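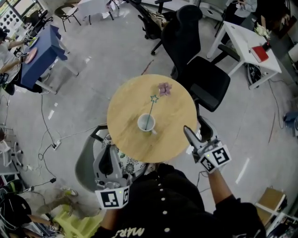
A small round table is a waste of floor in a workroom, one reader wrote after our last piece on shared offices, and anyone who has tried to put two laptops and a plate on one knows it. We took that complaint to the woman who runs Tarton, a two-person business that fits out rented workrooms with mostly secondhand furniture. She has bought a lot of round tables and had plenty to say in their defense.

"Two laptops and a plate, no. I agree with that," she said. "But I don't put it in for laptops. There's a rectangular table for laptops. The round one is where you go when you want to look at something with another person."

The room we talked about most is one she did for Fivgate, which rents out workrooms on the second floor of a former printing shop. The round table has a light honey-colored top, and she says the color was most of the reason she bought it. The black office chairs came with the lease, and she wanted one warm thing in among them.

"Black chairs make a room look like a bank. I wasn't going to replace them. They're good chairs, the backs still work, and a decent one costs more than I had left. So you get wood in, you get a cushion in, and you stop there."

The cushion, a black-and-white floral, is on the gray shell chair next to the table. She went back and forth on that one. A plain cushion would have been easier to match, but plain ones show everything, and the pattern keeps to the colors already in the room. Shell chairs need a cushion, in her view. She sat in one without for a whole afternoon while waiting on a delivery and went out the next morning to buy something soft.

Her budget for the whole room was 3,000 dollars, of which 500 was set aside for what she calls loose stuff: cushions, cups, flowers, hooks, a wastebasket. She spent 60 on the round table. It came from Vanags, a used furniture warehouse she visits most weeks, and it had a ring on it from a hot pan. The ring took two evenings to get out.

"I used oil and very fine steel wool, with the grain, and I let it sit overnight in between. People want to sand right away. If it's a veneer you can go straight through it, and then you've bought a table you have to keep a cloth on."

Did she know it was solid when she bought it?

"I looked at the edge and underneath. The grain carried on around. I've been wrong before, so I still started with the oil."

We asked about the decorations. There is a small white cup on the table with a green star on a dark stick standing up in it, and a crumpled pinkish-purple flower-shaped thing lying beside it. Neither was in her plan.

"No, I left them a bare table. The star and the flower came later, from the people who use the room. I like that. If I put out a centerpiece, it gets pushed to the side by lunch. If somebody puts their own thing out, it stays, and the others work around it."

She does have rules about it, though, and she gives them to every client on a sheet of paper. Whatever stands on a round table should be low enough to see over and light enough to move with one hand. It should not hold water. A cup is about the right size. She has had two tabletops marked by vases that sweated, and after the second she stopped supplying vases for wooden tables at all. Flowers go on the white ones, where a wet ring wipes off. At Fivgate there is a small bunch of white flowers near the corner of the white table, and a red book near the front edge.

The white table is the work surface. She picked it for its slim legs, which leave room underneath for feet and bags. The drawback is that you see everything that's down there.

"The cable reel," she said, before we got to it. "I know. It lives under the white table, and the wires come out across the floor. There is one outlet on the wall you'd want three on. The right answer is an electrician. The answer they can pay for this year is the reel."

She has asked for two new outlets and has a quote. If the landlord agrees, the work would be done in November. Until then she tells people to keep the wires on the side of the table where no one walks, and to unwind the reel fully if they are running anything with a heater in it. A coiled cable under load gets hot, she said, and in her experience few people who own a reel have read the label on it.

On the size of round tables she was firm. She leaves enough space to pull a chair out and walk behind it, and if the room won't allow that, she goes down a size in the table before she takes away a chair. She doesn't measure from the wall. She measures from whatever sticks out furthest, which is usually the base of an office chair.

"Wheels are the problem. A chair with wheels never goes back to the same place twice. You plan for it being left out in the middle, turned the wrong way."

She is now working on a bigger job for Olar, a room with 12 seats, and wants three round tables in it. The client wants one long one. They had not settled it when we spoke. She had offered to lend them a round table for two weeks, with chairs, to see where people sat down.

As for the reader's laptops and plate, she had a suggestion.

"Eat at the round one and work at the other one. Then wipe it. Crumbs get into the grain, and I'm the one who gets the call."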